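Werkstattbuch, August, Mittwoch
Schüsseln stapeln, Stand der Dinge
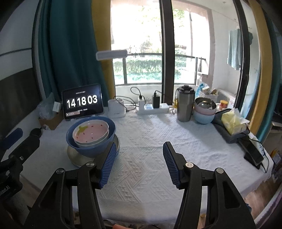 Marjan Ansari

Zwei Uhr nachmittags durch, Sonne voll im Fenster, Greifer über dem Tischtuch. Das Stapelproblem also wieder. Wer in diesem Heft zurückblättert, findet unter Juni die Bemerkung »Schüsseln dürften bis Ende des Monats erledigt sein«. Die Handschrift ist meine, leugnen hat keinen Zweck.

Aufgabe für heute, damit es später jemand nachlesen kann: Schüsseln aus einem Stapel nehmen, einzeln auf das Tuch stellen, wieder ineinander setzen, in derselben Reihenfolge. Ein Kind von vier Jahren macht das, wenn man es mit einem Stück Kuchen bezahlt. Wir nehmen die Handgreifer, führen sie von Hand, und was dabei an Bewegungen herauskommt, geht abends in das Training für Bromunach. Bromunach ist der Arm im Nebenraum, der gegenwärtig am besten darin ist, stillzustehen.

Aufbau

Weißes Tischtuch mit Struktur. Tshepo wollte die nackte Tischplatte, ich wollte das Tuch. Begründung meinerseits: In einem Haushalt liegt eben manchmal ein Tuch. Begründung seinerseits: In einem Haushalt steht auch manchmal ein Kleinkind im Weg, und das bauen wir auch nicht nach. Das Tuch blieb.

Links die blaue Schüssel auf der flachen Metallschale, darin die mit dem Erdbeermuster. Rechts am Edelstahlbecher der zweite Stapel, hellblau, rosa, dunkel. Den rechten lasse ich vorerst in Ruhe. Die dunkle Schüssel glänzt innen, und mit Glanz hat die Tiefenschätzung ein Verhältnis wie ich mit der Steuererklärung: Sie sieht hin und sieht nichts.

Der ganze Rest hinten auf dem Tisch, Ladegeräte, Steckerleiste, Korb, Taschentücher, bleibt absichtlich liegen. Im Frühjahr haben wir immer sauber abgeräumt, und das Modell hat daraus gelernt, dass die Welt aus Schüsseln und sonst nichts besteht. Beim ersten Versuch in einer echten Küche hat es dann eine Packung Knäckebrot für den Rand einer Schüssel gehalten und sehr entschlossen zugedrückt. Die Krümel waren bis in den Herbst angekündigt.

Das Tablet zeigt die Uhrzeit groß an, Sekunden inklusive. Daran gleichen wir hinterher die Spuren der beiden Greifer ab. Eleganter wäre ein gemeinsames Taktsignal. Das gemeinsame Taktsignal steht seit Wochen auf Tshepos Liste, zwischen »Rollo« und »Kaffeemühle entkalken (geht das?)«.

Durchgänge

Erste Serie: Erdbeerschüssel am Rand fassen, anheben, auf das Tuch. Von Hand geführt völlig unspektakulär. Man merkt dabei aber, was man alles tut, ohne es zu merken. Ich fasse den Rand, spüre, dass die Schüssel darunter mitkommen will, wackle ein wenig, und dann löst sie sich. Dieses Wackeln steht in keiner Aufgabenbeschreibung. Ich habe versucht, es einmal wegzulassen, und prompt zwei Schüsseln in der Luft gehabt.

Tshepo meint, das Wackeln sei der eigentliche Inhalt der Aufgabe und alles andere Transport. Ich fürchte, er hat recht, und habe es ihm nicht gesagt. Jetzt steht es hier.

Zweite Serie: zurückstapeln. Hier ist die Reihenfolge entscheidend, und hier hatte ich mir die meisten Gedanken gemacht. War umsonst. Größe erkennt das Modell gut. Was es nicht erkennt, ist der Moment, in dem eine Schüssel sitzt. Sie kann schief in der anderen hängen und sieht von oben trotzdem fast richtig aus. Ein Mensch hört das. Es gibt ein Klacken, wenn es stimmt, und ein Schaben, wenn nicht. Bromunach hat kein Mikrofon. Notiert als Vorschlag, Kosten lächerlich, wird daher vermutlich abgelehnt.

Dritte Serie abgebrochen. Der Handgelenksmuskel des Bedienpersonals (ich) hat um Pause gebeten. Man unterschätzt, was so ein Greifer nach einer Stunde wiegt.

Zwischenstand in Zahlen: seit Beginn der Schüsselreihe 871 Aufnahmen, davon brauchbar 465. Der Rest verteilt sich auf verdeckte Sicht, Gegenlicht, falsch gestartete Mitschnitte und eine Kategorie, die in der Tabelle »Telefon« heißt. Ziel waren 1000 brauchbare bis Ende August. Wer rechnen kann, darf das gern für sich behalten.

Gegenlicht

Gehört unter eigene Überschrift, denn es ist das Hauptproblem dieses Nachmittags. Wir arbeiten gegen ein großes Fenster. Die Bäume draußen sind im Bild weiß ausgefressen. Vorhänge haben wir, gelbe und petrolfarbene, sie hängen links und rechts und sehen gut aus. Zuziehen will sie Tshepo nicht, da sonst alles gelb wird und das Modell nachher glaubt, Schüsseln seien ein Phänomen der Abenddämmerung.

Mein Einwand: Menschen spülen auch abends ab. Seiner: Menschen machen dann Licht an. Wir haben uns darauf geeinigt, die nächste Serie morgens zu drehen, was in der Praxis bedeutet, dass ich sie drehe.

Anruf von Grastutero

Kurz vor drei. Sie wollen wissen, ob man im Oktober schon etwas zeigen könne. Gemeint ist: ob ein Arm vor Publikum einen Tisch abräumt, mit Tassen, und ob man dazu Musik spielen darf. Ich habe gesagt, Schüsseln ja, wenn es die unseren sind und jemand sie vorher hinstellt. Darauf längeres Schweigen und die Frage, ob Besteck denn schwieriger sei. Habe die Frage an Tshepo weitergereicht, der gerade sehr dringend auf den Balkon musste.

Fürs Protokoll, was ich gern geantwortet hätte: Besteck ist flach, glänzt, liegt übereinander und bietet einem Greifer mit zwei Fingern ungefähr so viel Angriffsfläche wie ein nasser Brief. Trollari hat im letzten Jahr eine Besteckvorführung gemacht. Sie war überzeugend. Die Gabeln waren matt lackiert und lagen auf Abstandshaltern.

Ich will nicht spotten, wir haben unsererseits schon Handtücher vorgeführt, die vorher gebügelt waren.

Probelauf mit Bromunach

Nach der Pause den Arm laufen lassen, mit dem Modellstand von gestern Abend, ein baugleicher Satz Schüsseln drüben. Mitschrift:

Versuch 1: Fährt an, hält über der obersten Schüssel, überlegt. Überlegt weiter. Abbruch durch Zeitgrenze.

Versuch 2: Fasst den Rand sauber, hebt an, stellt ab. Tshepo klatscht, zu früh. Der Arm greift dieselbe Schüssel noch einmal und stellt sie zurück. Aus seiner Sicht vermutlich erledigt.

Versuch 3: Zwei Schüsseln gleichzeitig, kein Wackeln. Siehe oben.

Versuch 4: Alles richtig. Kompletter Stapel zerlegt und wieder aufgebaut, 217 Sekunden. Ich habe es danach von Hand gemacht und die Zeit nicht aufgeschrieben, aus Höflichkeit.

Versuch 5: Wie 4, bis zur letzten Schüssel. Die hängt schief. Arm fährt in Ruhestellung und meldet Erfolg. Diese Zuversicht hätte ich gern.

Versuch 6: Stecker gezogen, von mir, mit dem Fuß. Nicht werten.

Griffbeläge

Die blauen Rillenbeläge an den Fingern halten besser als die glatten vom Frühjahr. An dünnen Rändern haken sie allerdings ein, dann lässt sich die Schüssel schlecht absetzen, sie will mit hoch. Mokgethi hätte weichere Beläge im Programm, Lieferzeit unklar, Preis sehr klar. Ich würde zwei Paar bestellen und erst einmal nur an Bromunach testen. Wenn Handgreifer und Arm verschiedene Beläge tragen, vergleichen wir natürlich wieder Äpfel mit Knäckebrot. Also doch vier Paar. Mit Tshepo klären, wer es in die Bestellung schreibt.

Schrauben an den Gelenken nach jeder Serie nachziehen. Ich schreibe das zum dritten Mal in dieses Heft.

Können Maschinen nun den Haushalt?

Die Frage kam am Sonntag beim Essen, von meiner Schwiegermutter, über einem Berg Geschirr. Ich habe gesagt: einzelne Dinge, unter Umständen. Sie hat mir ein Geschirrtuch gegeben.

Etwas ausführlicher, für dieses Heft. Das Greifen selbst ist bei unseren Schüsseln kaum noch das Problem. Die Bewegungen sind da, sie sind langsam, aber sie sind da. Schlecht sind wir bei allem, was zwischen den Griffen liegt: merken, dass etwas klemmt, merken, dass man fertig ist, merken, dass man eben nicht fertig ist. Beim Abräumen eines Tisches besteht vermutlich die Hälfte der Arbeit aus solchem Merken. Eine Werkstatt ist da gnädiger, dort kommt das Teil immer von derselben Seite und hat noch nie Suppe enthalten.

Und dann das Tempo. Tshepo vertritt die Ansicht, 217 Sekunden seien egal, wenn niemand daneben steht und wartet. Stimmt, solange wirklich niemand daneben stehen muss. Zurzeit stehen wir zu zweit daneben, einer mit der Hand am Notaus.

Für Lebensmittel, Gläser und alles mit Henkel gilt weiterhin: nein.

Offen

Serie 3 morgens wiederholen, anderes Licht.
Wackelbewegung als eigenes Etikett in die Annotation aufnehmen. Name noch offen, Tshepo schlägt »Rütteln« vor, ich finde, es ist zarter.
Erfolgsmeldung: zweite Ansicht von der Seite, damit schiefe Schüsseln auffallen.
Mikrofon beantragen.
Rechten Stapel mit der dunklen Schüssel erst angehen, wenn die Tiefenwerte besser sind.
Grastutero zurückrufen (T.K.!)
Taktsignal.

Nachtrag, andere Handschrift: Rolle nicht mehr beim Rückruf, habe schon angerufen. Oktober ist zugesagt, ohne Musik. Mit Tassen. Reden wir morgen. Tshepo

Nachtrag zum Nachtrag: Tassen haben Henkel. M.A.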